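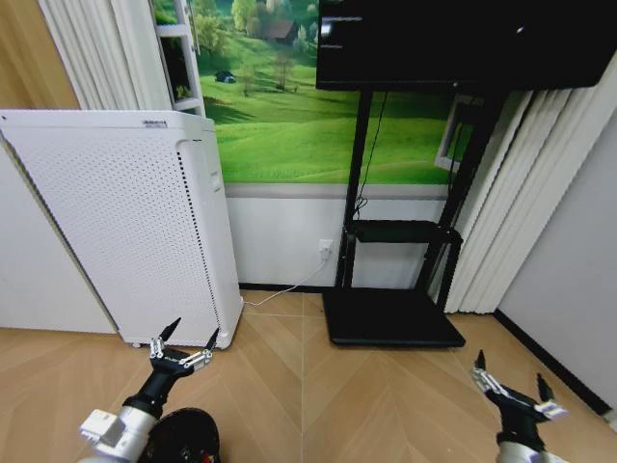
Figure 4.1 Two grippers, an air purifier on casters, and a screen on a stand. Look at the floor and the outlet before you look at the arms.

Chapter 4: What the Quote Leaves Out

I bought my first robot the way I bought my first car, which is to say I looked at the big number, gulped, and signed. I was working for a small outfit called Dudek back then, and I had one page of budget and a lot of enthusiasm. The page had a line for the arms, a line for the grippers, and a line for shipping. I was proud of that page! It was wrong in ways I'm still finding.

So this chapter is about the rest of the page. We'll get to leasing and service contracts in Chapter 5, and if you skipped the part of Chapter 3 on payload, please go back, I'm going to lean on it.

Start with the room. Go stand in it with a notebook. In Figure 4.1 the arms are out over a patterned wood floor, and one thin white cord runs across that floor to a wall outlet. I'd write down both of those. What is the floor, and will you want something over it? Where are the outlets, what else is on that circuit, and which way will the cords run when you have more of them? The purifier and the screen stand go in the notebook too. They take up floor, and if they have to be moved or replaced, somebody pays for it. My students tend to price the robot to the penny and then write "misc." next to everything else in the room.

Next, the hands. I use "hand" loosely for whatever is on the end of the arm. The ones in the figure have two slender pointed fingers each, and before I bought anything like that I'd want a list of every object I expected it to pick up. Write the list first and shop second. When Tyra Nordin was planning the Farndale workroom she brought me a list of six objects, and four of them were things I wouldn't have asked a pointed finger to hold. We changed the order before it went out (the list took her one lunch).

Then spares. On the Farndale plan we put down $2,585 for spare fingers, cables and one extra gripper, and the office struck it out on the first pass. I argued for it, and I'd argue for it again. A spare on the shelf costs what it costs. A spare you order in a panic costs that plus the days your people stand around.

And people's time, which I left off my proud little page completely. Put down hours for setup, hours for training, and hours for moving things around once you find out the first layout annoys everybody. On the Maken job I budgeted 100 hours and thought I was being generous. We'll take that budget apart line by line in section 4.2.

Before you read on, try this. Pick a room you know well and plan for two arms in it. Leave the price of the arms blank. Fill in all the other lines you can think of, then trade pages with a classmate and see what they have that you don't. Keep the page, you'll need it for the Cestden case at the end of the chapter.

4.1 Walking the Room

READER COMMENTS (3)

Berhanu Fikre
Did the exercise with our storage room and my partner had "door width" on her page. I did not have door width.

Biljana Babić
Is the Farndale spares figure before or after tax? It matters for the problem set in 4.3.

Lena Lis
@Biljana before tax, it says so in the notes to 4.3. Also the link to the blank budget page doesn't work for me, does anyone have a copy?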